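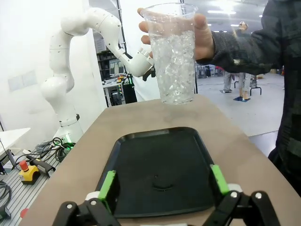

Zindivix Finger Set for Cup and Tray Handling

Price: $138 per set
Made to order in Clindville
Designed by Dong-hyun Yoon

The Zindivix finger set is a pair of hinged gripper fingers with soft green-backed pads, made for small arms that pick up drinks, trays and light containers. It was developed in the shared workshop at Clindville for people building their own serving or kitchen projects. The set comes as parts. You assemble it with a screwdriver and hex keys, and it takes an evening if your gripper body is already on the arm.

The first version had hard plastic tips. They held boxes well enough but slid on clear drink cups, and turning up the grip force only crushed the cup walls. The current version has a flat pad on the inner face of each finger. The pad spreads the load over a larger patch of the cup and can be replaced when it gets worn or dirty.

What is in the box

2 finger linkages, left and right, unassembled
Joint housings and screws for both fingers
3 pairs of pads, one pair to fit and two spare
Printed assembly sheet
Drilling template for the adapter plate

The gripper body, motor and arm are not included. The adapter plate isn't either, as the bolt pattern depends on your arm. Most people cut their own from the template. If you can't, write to us with the pattern and we will quote for one.

Setting up a test table

Use a flat table that doesn't rock. A plastic serving tray with a raised rim is a good first target. The rim gives the fingers an edge to close on, and it also keeps the cup from going far if it gets dropped. Put the tray in the middle of the table and leave clear space on both sides so that the fingers can open fully before they come down.

Mark the tray corners with tape once you have a position that works. It saves a lot of time later, mainly when someone else in the workshop has needed the table and moved your things. Wipe the tray between runs. Drips from a cup end up on the pads, and wet foam grips differently from dry foam.
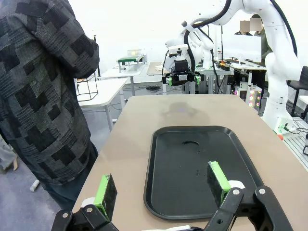 Fitting the fingers

1. Take power off the arm and hang the gripper so that it points down.
2. Lay out both linkages and check left against right. The joint housings look alike, but the screw holes are offset.
3. Fit the linkages loosely. Leave every screw half a turn short of tight.
4. Close the fingers by hand and check that the pads meet flat. If one sits higher, loosen the housing on that side and move it.
5. Tighten from the base outward, then open and close by hand again. There should be no click or drag.
6. Power up and run the open and close cycle 10 times with nothing between the fingers. Check the screws again.

If you have a camera at the wrist, set its angle last. Both pads should show in the picture when the fingers are open. You want to be able to see where the pads are going without having to guess at either side.

Working with cups

Start with an empty cup standing up. When that works, fill it. Loose fill such as crushed ice shifts as the cup tips, and a grip that was fine on an empty cup can let go of a full one. Take hold near the middle of the cup and stay off the rim, where thin plastic bends easily.

A cup on its side is a separate job. The fingers have to come down over it with one pad on each side, and the open end is wider than the base, so the pads don't meet the wall squarely.
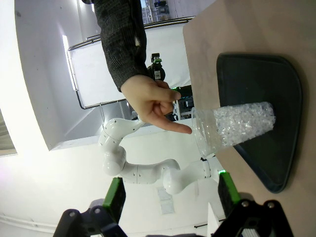
Dong-hyun's advice is to aim closer to the base than looks right, close slowly, and lift only a little before turning the wrist. Coming in from the rim end tends to push the cup along the tray - if that keeps happening, turn the tray so the raised lip is behind the cup.

Keep an emergency stop within reach of whoever is placing the cup. Hands go in and out of the work area a lot in this kind of testing, so agree on a word that means the arm is clear.

Spares and related parts

Replacement pads are sold by the pair. The older Saengthong pads can be used on this set if you trim the top edge. The Skumusar wrist bracket fits without changes.

Orders are built in small batches. The next batch ships in January. Pickup from the Clindville workshop can be arranged by email.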